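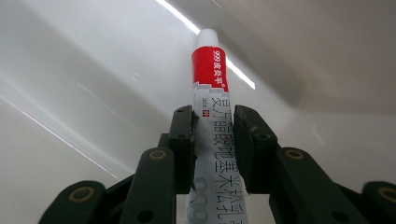 Datholm Drawer Cabinet, 7 drawers

A narrow steel cabinet for first aid rooms, school offices and small clinics. The two top drawers are shallow and suit tubes, plasters and dressings. The lower five take bottles and boxed gloves. All drawers lock with one key.

Width: 300 mm
Height: 1,549 mm
Colours: white, pale grey
Supplied with: 3 keys, label holders, wall fixings

Delivered assembled. Drawer dividers are sold separately, see Farnholm inserts. The cabinet must be fixed to the wall before use.

Spare keys and trade orders: Firouzeh Bakhtiari, Pakzad sales office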